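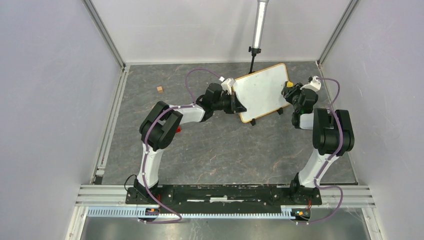 Skarholm Tabletop Board, White

Item group: boards and work surfaces
Supplier: Irnatdale
Orientation: landscape
Corners: rounded
Edge: orange-yellow, full perimeter
Supports: black, low profile

Description

The Skarholm is a freestanding rectangular board for use on a bench or any other level surface. It has a smooth white face and a thin colored edge that marks the outline from all sides. The small black supports project from under the front edge and hold the board at a tilt. No wall fixing is needed.

The board is sold as a single size, 41 cm on the long side. It can be set square to the bench or turned at an angle to it. Allow clearance in front for the supports, and do not place the board so that a support overhangs the edge of the bench.

Surface

The face is unprinted: no grid, ruling or logo. It accepts dry-erase marker. Permanent marker and wax pencil are not recommended.

Faint gray smudges will build up on the white face with handling and marker use. They are cosmetic and are not covered by the warranty. Scratches that can be felt with a fingernail should be reported within 12 working days of delivery.

Placement

Set the board down on its supports before loading or writing on it. Check that both front supports make contact. On patterned or stone-look surfaces, look from the side, as a small gap is hard to see from above. If the board rocks, turn it slightly and check again.

The board is not a shelf. Small blocks and similar light items may be placed beside it. Keep them clear of the supports.

Do not lift the board by one corner. Use both hands, one at each short end, and keep fingers off the face where possible.

Cleaning

1. Wipe the face with a dry microfiber cloth.
2. For marks that remain, use a cloth dampened with water and a drop of dish soap.
3. Wipe the colored edge separately – marker residue collects there first.
4. Dry the face and edge before putting the board away.

No abrasive pads, acetone or oven cleaner.

Storage

Store flat, face up, with nothing on top. Up to 5 boards may be stacked if a sheet of paper is placed between each pair. Boards stored on end for long periods should be supported along the whole edge.

Ordering

Order code: SK-151
Unit: each
Contents: one board with supports
Spare supports: sold in pairs, order separately
Other edge colors: on request, longer lead time

Orders received before noon are processed the same day, except Thursday, when the Prarkum warehouse does its stock check. For quantities of more than 12, ask for a written quote.

Questions on dimensions and spares: Hashini Kodikara, product desk
Quotes and returns: Liên Vi, sales office

Related items

Skarholm replacement supports, black
Sikder microfiber cloth, lint-free
Sikder bench mat, dark gray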